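Ada Zuccaro got to Garside at 4 and found the simulator room already packed. It was open day, the big screen was on, and she had waited all of May for this!

The job running was the sorting one – a bin with lettered compartments, a few little things on a table, and a yellow arm that had to work out what went where. The black arm stayed up on its pedestal behind. Ada squeezed in beside a radiator and watched the gripper's own view first, then the whole room.

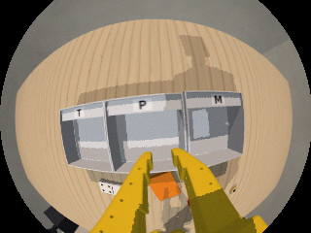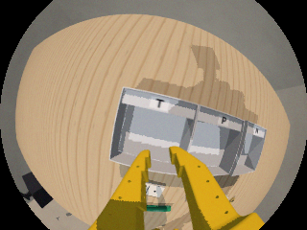
Same table, from out in the room:
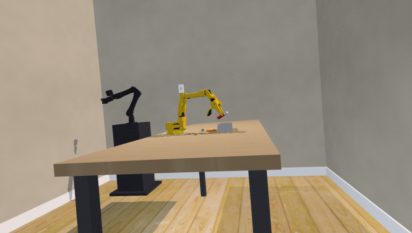
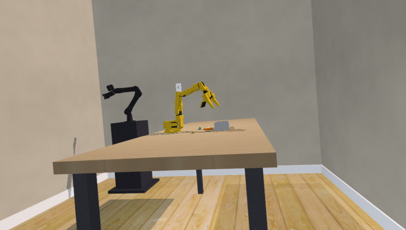 Dalal Haddadin wanted to know why they bothered with a pretend table when there was a perfectly good real one down the hall at Asbridge. Ada loved that question. She turned right around to answer it, and stepped on somebody's foot.

"Because you can run it 600 times before lunch," she said, "and you can move the sun!"

The young man at the keyboard laughed and said it was 694 times, if lunch was late. He let a girl in a Janent sweatshirt pick the starting spots for the next run, and she took ages over it, chin in her hands, while the line behind her grew to 13.

Ada didn't mind a bit. She had ridden two buses to get there, and she would have stood by that hot radiator until they switched off the lights.

"Go on," Dalal said, and nudged her toward the end of the line. "You're next after them."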